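3. Scoring Practice at a Club Range

3.1 Who keeps the score

Anyone who has spent an evening at an indoor range knows that a paper target has two readings. There is the reading the shooter gives it, walking back with the sheet held at a flattering angle, and there is the reading everyone else gives it. Our study is concerned with the distance between the two. We wanted to know how far a shooter's own score drifts from a second reader's score, whether the drift shrinks with practice, and whether the shooter can be talked out of it.

The work was done at the Dirndale club, a ten-meter air pistol range in the lower level of a building that was once a carpet showroom and still sounds like one. We enrolled 40 members. All of them had shot at least one full season, all of them had scored their own practice cards in the past, and nearly all of them told us at sign-up that they tended to be hard on themselves. We wrote this down and kept it for later.

3.2 Cards and readers

Each member shot one practice card per visit under the club's usual rules. The card was scored by the shooter at the bench with the naked eye, then handed over and scored again by a reader with a plug gauge. Readers did not know whose card they had, or at least were not told. In a club this size a person's group is about as private as their handwriting, and two of our readers could name the owner of most cards from the shape of the low-left flyers. We asked them to keep it to themselves. They did so with visible effort.

Disputed shots were those where the hole came close enough to a scoring line for the two readings to differ. These went to Boonmee Tanasarn, who has gauged cards at Dirndale for longer than the present heating system has been in place and whose decisions are not discussed. A disputed shot was marked "in" or "out" on the back of the card, and the card went into a box. Shooters did not see the second score until the end of the season, with the exception described in 3.4.

The bench score and the gauged score were entered separately. Where a card was torn, wet with coffee, or had been used to level a table leg, it was left out of the analysis. The last of these happened more often than we had planned for.

3.3 Consistency of the reading

A complaint we met early, and often, was that human readers are not consistent either, so that any drift we found might belong to the reader. The complaint is fair. It is also usually made by somebody who has just lost a nine. The broader worry about people and repeated tasks is an old one outside shooting, and the sport has borrowed a good deal of its vocabulary (tolerance, repeatability, zero) from the machine shop.
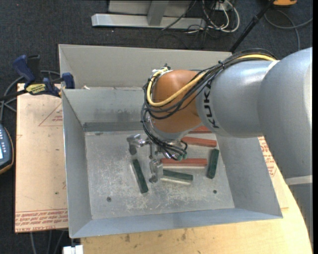 Figure 2. Industrial arm (KUKA) with gripper over a sheet-metal bin of green and red blocks.

To put a number on our own readers we slipped 43 cards back into the pile after they had been gauged once, with the pencil marks covered. The readers agreed with themselves on nearly every shot. Where they did not, the hole was ragged, and the ragged holes came mostly from one batch of soft card stock that the club had bought at a discount and has promised not to buy again. We removed that batch from the comparison and ran it a second time. The picture did not change in any way that would comfort a shooter.

We also looked at time of night. Cards gauged after 9 p.m. were no less consistent than cards gauged at seven, though the comments written beside them became shorter and, in one case, personal.

3.4 The early feedback group

Halfway through the season we split the members by drawing lots. Half went on as before. The other half were shown the gauged score for each card as soon as it was ready, with the disputed shots circled. No coaching was offered. We did not say what we expected, and when asked we talked about the parking.

Members in the early feedback group brought their bench scores closer to the gauged scores within a few visits. The change came almost entirely from the line shots. Before feedback, a hole touching the line from the outside was called in, a hole near the line was called in, and a hole that would have touched the line had the pellet been a little wider was, in a surprising number of cases, called in. After feedback the last category vanished and the second thinned out. The first is correct under the rules and stayed where it was.

Members without early feedback did not move. They were, if anything, a little more generous to themselves by November, when the club ladder was being settled and places were tight. We make no claim about cause. We only note that the drift was smallest among members whose ladder place could no longer change.

3.5 Shooting versus scoring

It would be pleasant to report that shooters who scored more honestly also shot better. They did not, or not in a single season. Gauged scores rose slightly in both groups and by much the same amount, which we put down to people turning up. Several members of the early feedback group believed their shooting had fallen off badly. Their gauged scores had in fact held steady; what had fallen was the bench score, and they had been living in the bench score for years.

A few members asked to leave the early feedback group for this reason. We let them, and counted them in the group they had been drawn into, in keeping with the usual practice. One asked to have his earlier cards gauged as well, then thought about it over a cup of tea and withdrew the request.

3.6 Limits

The study covers one club, one discipline and one make of pellet. Outdoor ranges, where the walk to the target gives a shooter more time to think, may behave differently. We had no electronic targets for comparison. The range was offered a loan of them and the members voted it down, on the grounds that the screens would be too bright.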